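Visit report: Lokell coffee training room and service counter, 9/12/26

Lokell runs its barista training out of a unit behind the Dagdag bakery. The bakery has the street frontage; Lokell has the rear entrance, a storeroom and a long counter against a tiled wall. The open day was aimed at people who fit out or run small coffee points, and most of the visitors seemed to come from offices and canteens. I went to look at counter layout and disposables storage, and this report is limited to those subjects. The roasting talk is covered elsewhere.

Arrival and program

Visitors signed in at the bakery side and were taken through in small groups. Thérèse Sandhu, who manages the training room, led ours. She started with the storeroom and worked forward to the counter, following the route the stock takes.

Storeroom

Shelving is open, on both long walls, with cartons placed label outward. Cups are on the left and lids on the right, in the same order from the door, so that each cup size faces its lid. The shelf codes are four digits. The carton for the standard black lid was 3837, and the same code is used on the reorder sheet. Cartons are opened one at a time per item. Part-used sleeves go back in the carton and are folded closed with a clip.

Usable shelf depth is 76 cm, which takes two cartons front to back. Sandhu said the rear carton is sometimes forgotten at stock check and the next version of the room will have shallower shelves. I would support that. In our own store the same problem has led to double ordering.

The counter

The working surface is pale gray with light gray tile behind. Everything used for finishing a drink is kept against the wall, leaving the front of the counter clear for pouring.

Cups and lids are held in a black acrylic organizer with two tiers. Paper cups go in the taller back tier and lids in the lower front one, with thin partitions between compartments. Black lids and white lids have separate slots. We were shown the refill procedure: lids are stacked the same way up, lowered into the slot and pressed down with the fingertips of both hands until the stack is seated. The sip tab is a useful reference for orientation. A stack with one lid reversed will sit high and the top lids slide off when the next one is taken.
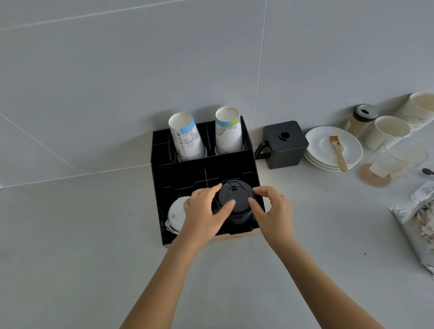 Cup and lid organizer: observations

The two-tier arrangement works well for reach. Lids are nearest the user and the cups can be gripped without moving anything in front of them. The narrow slots at the sides of the back tier suit stirrers or sugar sticks, although Lokell has not assigned them.

Less good is the fit of the cups. A short stack has room to lean to one side. Sandhu's advice was to refill before a stack gets low. A packing piece would also do it. I asked whether the partitions could be moved, and on this model they are fixed. Skatix supplies a version with adjustable partitions, but there was no sample on the day.

Crockery and small tools

Saucers are stacked to the right of the organizer, close to the wall. There is also a clear jar of tan powder with a silver lid, and past that some white ceramic cups. A pastry brush with an orange tip and a light wooden handle was lying on the saucers. I would hang brushes on a rail, which keeps the saucers free and the brush easy to find.

Keeping ceramic and paper service on one counter saves walking. It does shorten the clear run of wall, and any second organizer would have to go to the left.

Consumption records

The record is a single sheet per month with one line per item. Refills are logged by sleeve. The March sheet was passed round and showed 200 black lids written off after a carton was crushed in delivery. Write-offs are kept in their own column, so they do not distort the usage figure. We record both together at present and should separate them.

Points to follow up

Request dimensions and price for the Skatix organizer with adjustable partitions.
Ask Sidside whether their cup sleeves can be ordered with the shelf code printed on the end.
Measure our own shelf depth against the carton sizes.
Add a write-off column to the monthly sheet.

Access is by the rear yard, and parking is shared with the bakery. Lokell takes group visits by arrangement, and requests go to the training room.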